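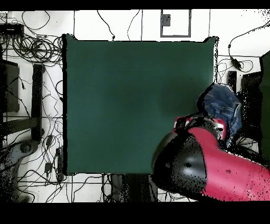 Qusai Zein
课程项目负责人，本组负责感知与规划软件
提交日期：2026年6月13日

让机械臂摆弄牛仔裤：Cena 布料操作栈项目报告

一、为什么选牛仔裤

组里最初想做毛巾。毛巾是矩形，四个角，论文多，代码也多，做起来心里有底。四月份开题讨论的时候有人提了一句“那裤子呢”，然后大家就收不住了。裤子有腰、有裤裆、有两条裤腿，揉成一团以后拓扑关系全藏在褶皱里，光看轮廓根本猜不出哪边是腰。牛仔布又硬，褶子会自己撑住，抓起来的形状和仿真里那种软塌塌的布完全两回事。说实话挺吓人的，但也太有意思了！

我们给整套软件起名叫 Cena，分四个模块：感知、抓取点选择、轨迹规划、任务状态机。代码仓库沿用实验室的老框架 Nestell，它管驱动、日志和坐标变换，我们在上面写自己的节点。

二、感知

输入是头部相机的彩色图和深度图，先对齐再一起用。深度图的麻烦比预想的多：机械臂外壳反光，黑色关节又吸光，手臂轮廓周围总有一圈空洞，投影出来就是密密麻麻的黑点。一开始我们把这些点当成零深度，结果点云里凭空长出一堵“墙”，规划器吓得哪儿都不肯去（这个 bug 查了整整两个晚上）。

现在的流程是这样的。先用机械臂的关节角把手臂模型渲染到图像平面，膨胀一圈，把这块区域整个扣掉；剩下的空洞标成“未知”，不参与平面拟合，但在碰撞检查里按占用处理。垫子的分割用颜色阈值加最大连通域，深绿色和白地砖反差很大，简单方法就够了。蓝色布料的分割先试了颜色阈值，裤腿上发白的地方会漏掉一大片，后来换成一个小的分割网络，训练图 2,000 张，其中手工标注的有 374 张，其余由仿真渲染生成。

标注工具也是自己写的，名字叫 Salem，支持在图上拖关键点：腰的两端、裤裆、四个裤脚角。裤裆被遮住的时候可以标“不可见”，这一项后来对训练帮助特别大，网络学会了在没把握的时候降低置信度，不再硬猜一个位置出来。

三、抓取点与规划

布料揉成团时，关键点基本都不可信，这时策略很朴素：找高度图上的局部最高点，从上方抓，提起来。铺开以后，关键点置信度上来了，才切换到按关键点抓取。两种模式之间加了滞回，否则状态机会在门限附近来回跳，手臂跟着犹豫，看着特别纠结。
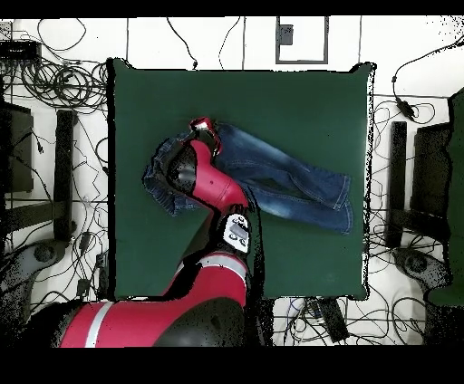

图2 夹爪压在牛仔裤腰部一侧，裤脚朝右

抓腰部最难的是下压深度。布有厚度，叠起来的厚度还在变，深度图在夹爪底下又看不见。我们改成了带力阈值的下探：规划器只给一个预备位姿和一个方向，剩下的交给阻抗控制器慢慢往下走，外力估计超过 5 N 就停，再闭合。这样夹爪能贴住垫面，又不会顶得太狠。阈值写在配置文件里，换布料时改一行就行。

轨迹规划用的是采样法，外加一个我们自己写的代价项，惩罚前臂从布料正上方低空扫过。没有这一项的时候，规划器经常选一条“最短”的路，手肘一蹭，刚铺好的裤腿又卷回去了。加上之后路径绕一点，规划时间也长一点，可是布不乱了，值！

线缆没有建模。地面上的线又细又多，点云里断断续续，我们直接把垫子以外的低空区域设成禁区，末端只允许在垫子上方降到低位。粗暴，但省下来的时间都用在布料上了。

四、状态机与工具

状态机一共这几个状态：观察、抓取、提起、平移、放下、检查。每次状态切换都会把当时的图像、关键点、关节角和所选动作写进日志。回放工具能把任意一段日志重新喂给感知节点，不用开机械臂就能调参数。这个工具是组里用得最多的东西，强烈建议下一届的同学第一周就把它写出来。

检查这一步判断布料有没有被夹住，依据是夹爪开度和提起前后高度图的差。只看开度会误判，因为一层薄布夹住以后开度和空夹差得很小。两个条件一起用以后，日志里的误报少了许多。

五、评测

评测场景按 Brindalcombe 课程组的要求写成脚本，一共 40 个初始布局，包含平铺、对折、单边卷起和随手揉团。离线部分只考感知：给一帧图，输出关键点，和人工标注比距离。平铺和对折的结果相当稳定，随手揉团里腰和裤脚容易弄混，尤其是裤脚翻折起来的时候，网络会把那道缝线当成腰头。橙黄色的缝线两边都有，难怪它会认错，换我看小图也得愣一下。

六、没做完的事

双臂协同只写了接口，两只手同时提着腰的两端抖开，仿真里能跑，还没有并进主分支。
遮挡时的时序融合：目前每一帧独立预测，手臂挡住以后关键点会闪。打算加一个简单的滤波，先把上一帧可信的位置保留下来。
手眼标定漂移：现在靠人工重跑标定脚本，想改成利用垫子边缘自动检查。垫子边上有点不平整，角上偶尔翘起来，直接拟合四条直边误差偏大，需要鲁棒一点的做法。

附：运行说明
先启动 Nestell 的驱动节点，确认坐标变换树完整，再启动 Cena 主程序。配置文件在 config 目录下，force_stop 对应上文的力阈值，hover_cost 对应前臂代价项。调 hover_cost 的时候请先用回放工具看路径，别直接上机。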